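Dukmont Technical Program
Handout 2: Setting Up the Two-Arm Tabletop Cell
Revised 3/2/21. Course lead: Bergþóra Østergaard

Students will prepare the cell before each session and return it to the same condition afterward. Begin at the front mounting rail. Check that both black mounting plates are seated flat and that the base bolts are tight — a base that shifts under load will spoil every position taught before it. Follow each cable by hand from base to wrist with the power off.

Turn on the power and wait 30 seconds before sending any command. The small light on each wrist should be green. Move one arm at a time at low speed, keeping the other parked well back from the middle of the table. 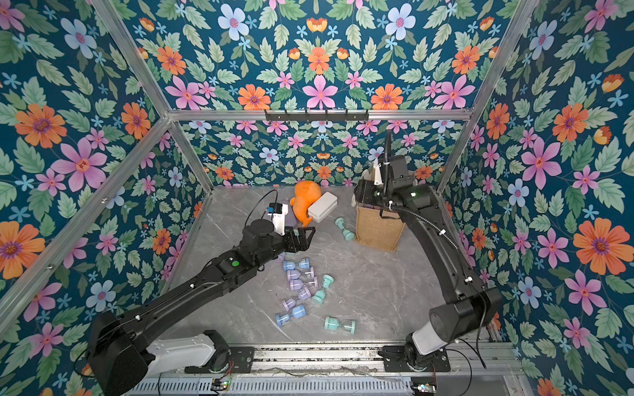
When should the wrist camera be recalibrated?
After its mount has been loosened, replaced or struck, and in any case after 200 hours of running time.

Loose cable near a shoulder must be checked through the full swing of the arm before work begins. Wipe the gripper fingers with a dry cloth and look for wear along the inner faces. Enter the result in the cell log with your initials. Faults are reported to Zhuoran Han, Room 43, and the cell stays off until the entry has been signed.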